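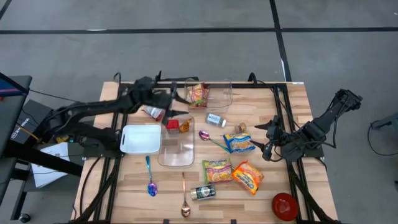
Figure 5. Wooden tabletop with two clear bins, a white tray and a pair of black arms.

5. Starting a Two-Player Game

Vullia is a great adventure on your own, but it really comes alive with a second player! Marlene and Ismail share every level from the Amrani Marshes onward, and several of the best shortcuts only open when both of them are standing in the right spot. Setting up takes a minute or two.

Before you start

You need two controllers, or one controller and a keyboard. Two players can't share one keyboard. Player 1 must have finished the tutorial on Wostholm Beach at least once on the save file you plan to use.

Setting up

1. Connect both controllers, then launch the game. If the title music is already playing when you plug in the second controller, press any button on it and wait for the little lantern icon to light up in the corner.

2. From the title screen, choose Play, then Two Players.

3. Pick a save file. Files marked with a double lantern already have a second hero. On any other file, the game asks if you'd like to add one. Choose Yes.

4. Each player picks a hero. Marlene jumps higher and carries the rope. Ismail swims faster and can push stone blocks. Go ahead and try both – you can swap at any campfire.

5. Choose a screen style. Shared keeps both heroes in one view and is lovely for the smaller caves. Split gives each player half the screen.

6. Press Start on both controllers at the same time.

Note: In Shared style, a hero who falls too far behind turns into a firefly and floats back to the leader. You keep all your gems when this happens, and you can wiggle the left stick to fly faster.

Caution: Adding a second hero changes the save file for good. If you want to keep your solo game as it is, copy the file first (Play, Manage Files, Copy).

Gems and hearts

Gems go into one shared bag that holds 70 at the start. Visit Isitz, the peddler in the marsh, and he'll sew you a bigger one for 42 gems. Well worth it, especially before the Glass Stairs!

Hearts are separate. Each hero begins with five. To give a heart to your partner, stand close and hold the Help button until the bell rings. A hero with only one heart left can't give it away.

If both heroes run out of hearts, you return to the last campfire with the bag as it was when you rested there.

Dropping out and back in

1. Pause the game with either controller.

2. Choose Leave Game. The other player carries on alone.

3. To return, press Start on the second controller. You'll pop out of the nearest campfire, hat first.

Caution: Don't unplug a controller during a boss fight. The game pauses, but the fight restarts from the beginning when you reconnect.

Note: There are 21 two-player doors in the game. Doors you have opened together stay open in solo play, so feel free to go back and explore on your own. Turn to Section 6 for the map symbols.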